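Is HTTP/3 worth the trouble for a small site? One operations lead has her doubts

The operations lead at Gostix has been putting websites behind one kind of proxy or another for 18 years, and she has a low opinion of upgrade announcements. Her company hosts storefronts and booking pages for small businesses, most of them in one region, most of them on plain old fiber or cable at the other end. In March her team finished switching on HTTP/3 for a batch of customers. She agreed to talk about it on the condition that I leave her name out, mainly so she could be rude about vendors.

We met on a Wednesday, over a call that dropped once. She blamed her own Wi-Fi and moved to a different room.

I asked what she had been promised. "Speed, obviously. It's always speed. We had a slide deck from Ekell, who sell us our edge service, and there was a bar chart in it with no numbers on the axis. I asked for the numbers. They sent the same chart in a different color."

The theory behind the new protocol is sound enough, and she doesn't dispute it. HTTP/2 puts many requests on one TCP connection, and if one packet goes missing, everything behind it waits, including requests that had nothing to do with the lost packet. HTTP/3 runs over QUIC, which sits on UDP and treats each stream separately, so a loss on one doesn't hold up the rest. QUIC also folds the encryption handshake into the connection setup and saves a round trip.

"All true," she said. "Now ask how many packets my customers' customers are losing. If you're sitting in a kitchen 20 milliseconds away from the server with a clean line, you're losing almost nothing. You've fixed a traffic jam on an empty road."

Her team tested 67 sites, with HTTP/3 on for half of the visitors and off for the other half. The median page load hardly moved. On a few sites it got slightly worse, which she puts down to the server spending more processor time on UDP than it had been spending on TCP. The kernel and the network card have had decades of tuning for the older protocol. For the newer one, a good share of the work is still done in user space.

She is more generous about the slow end of the curve. Among the worst five percent of visits, nearly all of them phones, there was a visible gain. "Somebody on a train, somebody in a parking garage. Those people got a better page. I won't pretend they didn't. I'd just like the brochure to say 'this helps people in parking garages.'"

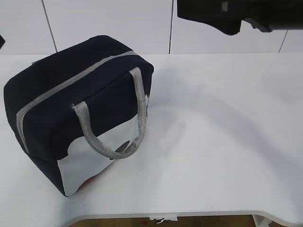

Does a browser use HTTP/3 the first time it visits a site?

Usually it starts on HTTP/2 over TCP, reads the Alt-Svc header the server sends back, and tries HTTP/3 on a later connection. A site can also publish an HTTPS record in DNS that tells the browser in advance, and then the first visit can use it, provided the browser and the resolver both support the record.

That detail matters more to her than any of the benchmarks. A large part of the traffic to a small shop is people who come once, look at one page and leave. For them, on a site with only the header, the upgrade may never come into play. She had assumed the edge provider would publish the DNS records automatically. It didn't, and finding that out took her team the better part of three weeks.

"The dashboard said HTTP/3 was enabled. It had a green check mark. I have learned to distrust a green check mark on sight. What it meant was that the server was willing. It said nothing about whether anyone had taken it up on the offer."

She now has her staff check by hand. In the browser's developer tools, on the Network tab, you can right-click the column headings and turn on Protocol. It reads h2 or h3 for each request. She suggests loading the page, closing the tab, and loading it again before deciding anything, and then repeating the whole business on a phone with Wi-Fi turned off.

I wondered about firewalls, and got a long sigh. Some office networks block UDP on port 443 outright, either from an old rule or because their inspection equipment can't see inside QUIC. Browsers handle this by racing the two protocols or falling back to TCP, and in most cases the visitor notices nothing. Her trouble was with one customer, a parts wholesaler called Fedance, whose buyers mostly sit in exactly that kind of office.

"They didn't block it. Blocking would have been fine. They throttled it. So the connection would come up, look healthy, and then crawl. The browser thought it was doing great. We had people on the phone telling us the catalog was slow, and every graph I owned said it was fast, because the graphs were measuring from our side."

It took five support tickets before anyone connected them. Gostix turned HTTP/3 off for that customer, and it has stayed off. She would like to turn it back on some day, but she isn't going to be the one to call a few dozen IT departments and ask about their UDP policy.

Monitoring is her other complaint. With TCP, her engineers could capture traffic and see retransmissions, resets and window sizes, even if the contents were encrypted. QUIC encrypts most of that as well. There is a logging format, qlog, that fills the gap, and she says it is good when the software supports it properly. Her monitoring supplier, Shehata, added a QUIC panel last year. It shows a connection count.

"A count of what? Connections that succeeded, connections that were tried? I wrote and asked. They said it was a count of connections."

So would she do it again? She took some time over that one. For a site with an audience spread across continents, or mostly on mobile, she would, and she'd do the DNS records on the first day. For a dentist whose patients all live in the same county, she would put it well down the list, under image sizes and under whatever the chat widget is doing.

"I had a customer very excited about HTTP/3 whose home page had a video on it the size of a small movie. He wanted to know which protocol would make it load quicker. I told him to compress the video. He didn't love that."

She is equally doubtful about some of the features that come with the package. Zero round-trip resumption lets a returning browser send its first request before the handshake is finished, but that early data can be replayed by someone who captures it. It's safe enough for fetching a logo and a poor idea for anything that charges a card. Her provider had it switched on by default. Gostix switched it off everywhere, and she says she hasn't heard a single customer ask where their round trip went.

Connection migration, where a phone moves from Wi-Fi to cellular and keeps the same connection, she calls "lovely on paper." Her load balancers route by address and port, so a phone that changes address can land on a different machine that has never heard of it. The fix is to route by QUIC connection ID. Ekell told her that is on the roadmap, and she asked which year's.

Before we hung up I asked what she'd want in writing from a vendor before the next upgrade. She wanted numbers from real visitors, split by connection type, with the slow tail shown separately from the median. She also wanted the share of requests that really go out over the new protocol, and a way to turn it off for one hostname without opening a ticket. At the moment she has the last of those, and the other two she has had to build herself.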